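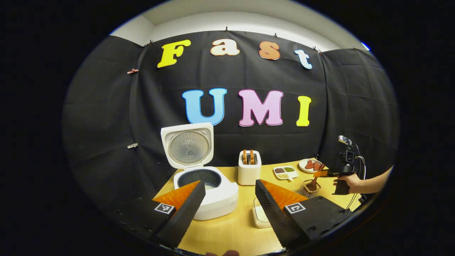 Slide 4: the breakfast table, rice cooker open, toast up

Good morning again, and thank you all for squeezing in — I know the Ustside hall is a long walk from the parking lot. Leave this slide up while people find a seat.

Say hello from Hina Jadoon, who set up our open day and would want me to mention the coffee.

So, the work at hand is breakfast. Rice, toast, a plate of sliced meat, and two hand-held grippers with orange on their fingers. Point out the square markers at the base of the near pair, then let folks look for a bit. Somebody will ask about the letters on the black cloth, and yes, they do say Fast UMI.

Tell the Polum story here if time allows (keep it short, I always run over!).

Visitors can try a gripper themselves at the Prilta table, up to 2 people at once. Kids are very welcome. Then on to slide 5 and the questions.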